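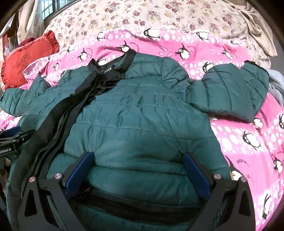 Winter Clothing and Bedding: Care and Storage at Home

Household Advice Sheet, Brusham Tenants' Service
Reviewed Mon 9 January

This sheet is issued to residents of the Pildale and Tovar buildings. It covers the washing, drying and storage of heavy winter items in apartments with limited closet space. Residents who share a laundry room should also read the notice posted beside the machines, which sets out hours and charges for each building.

Before washing

Read the care label first. On padded coats it is normally sewn into a side seam, near the hip, and on comforters it is at one of the lower corners. If the label has faded or been removed, treat the item as delicate: cold water, the gentlest cycle and a low spin.

Empty every pocket, including inside pockets and any small pocket on the sleeve. Paper tissues are the most frequent cause of blocked filters in the Tovar laundry room. Close all zippers and fasten all snaps. Remove fur or imitation fur trim where it unbuttons, and put loose belts and cords in a mesh bag.

Treat collars and cuffs before the main wash. Dampen the soiled area, apply a few drops of liquid detergent, and work it in with a soft toothbrush. Leave it for 16 minutes and rinse with cool water. Powder detergent should be avoided on padded items, as it tends to stay in the filling and leaves pale marks when dry.

Washing padded coats

Wash one coat at a time. A padded coat needs space to move in the drum, and two together will seldom rinse clean. Use half the usual amount of detergent and no fabric softener. Softener coats down and reduces its warmth, and it also weakens the water-repellent finish on many outer fabrics.

Select an extra rinse. If suds are still visible when the cycle ends, run the rinse again before drying. Support a wet coat with both arms when lifting it out, especially one filled with down, as the weight of the water can pull the stitching at the shoulders.

Drying

Use low heat. Put two or three clean tennis balls in the dryer to break up clumps of filling, and stop the machine every half hour to shake the coat and turn it. A thick coat may need three hours or more. It should not be put away until the filling is dry all the way through. Press the thickest sections between finger and thumb; any lump or cool patch means that more drying is needed.

Residents without a dryer should lay the coat flat on a rack, over a towel, and turn it morning and evening. Do not place it directly on a radiator. Open a window for part of the day to let moisture out of the room.

Once the filling is fully dry, spread the coat on a bed with the back facing up and smooth the sleeves outward. Small splits in the seams are easier to find in this position than on a hanger. Mend them before storage with a fine needle and matching thread, keeping the stitches short. A thick needle leaves holes through which down can escape.

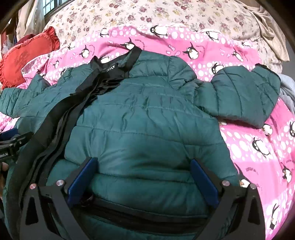 Padded jacket laid out flat, back facing up.

Storing coats

Padded coats keep their shape best when stored loosely. Vacuum bags save space but should be kept for synthetic fillings, and for no longer than one season. For down, use a cotton bag or an old pillowcase large enough to hold the coat without pressing it. A plain cardboard box is also suitable if the closet is dry.

Wool coats should be brushed, aired for a day and hung on a broad hanger under a cloth cover. Thin wire hangers will mark the shoulders. Dry-cleaning bags should be taken off as soon as the coat is brought home.

Moths

Moths lay their eggs on wool, silk, feathers and fur, and prefer items that carry traces of food or perspiration. Clean clothing is the best protection. Cedar blocks may help if they are sanded lightly each February to renew the scent. Mothballs are not permitted in the Pildale building, where closets share an air space with the apartments next to them.

If moths are found, vacuum the closet floor, the shelves and the gaps along the baseboards, then empty the vacuum outdoors. Items that cannot be washed may be sealed in a plastic bag and kept in a freezer for one week.

Blankets and comforters

Fleece blankets may be washed warm with similar colors. Wash new ones separately the first time, as they shed a good deal of lint. Clean the dryer screen before and after.

Large comforters should not be washed in the standard machines. The Yau Street laundry has two large-capacity washers which residents may reserve by calling the office on extension 300. Wool blankets should be washed by hand in cool water with a wool detergent, pressed gently in a towel and dried flat.

Hats, gloves and scarves

Knitted items may be washed together in a basin. Do not wring them. Reshape hats over an upturned bowl while they are damp. Leather gloves should be wiped with a barely damp cloth and left to dry away from heat, with the fingers pulled straight.

Keep small items in one labeled box on a low shelf. Pairs of gloves may be clipped together with a clothespin.

Donating

Clean coats in wearable condition are accepted at the Pildale office throughout the winter. Please check that the zipper works and attach a note giving the size. Items with broken zippers are also accepted, but should be handed in separately at the repair table run by Annelore Reinholz.

Contact

Questions about this sheet should be addressed to Wing-sze Leung, Household Advice, Room 16, Pildale building. Printed copies in large type may be requested from the same office. Please quote sheet number 2977.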